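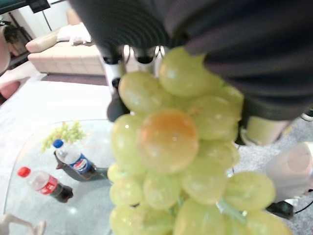
Borano gripper holding the big bunch of grapes

beryl_kettle
Hello all! We've had the Borano on trial for 3 weeks now (the Tumier hand kit was extra, $323) and I'm smitten. It is so gentle with fruit, bless it.

yimerfan71
Lovely, Beryl, but grapes are easy. I'd want to see it manage a full bottle before paying that.
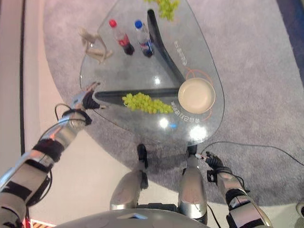 Re: Borano trial, bottles

calum_m
I disagree, my friend, soft fruit is the harder test. Ask Celville about the July price, though.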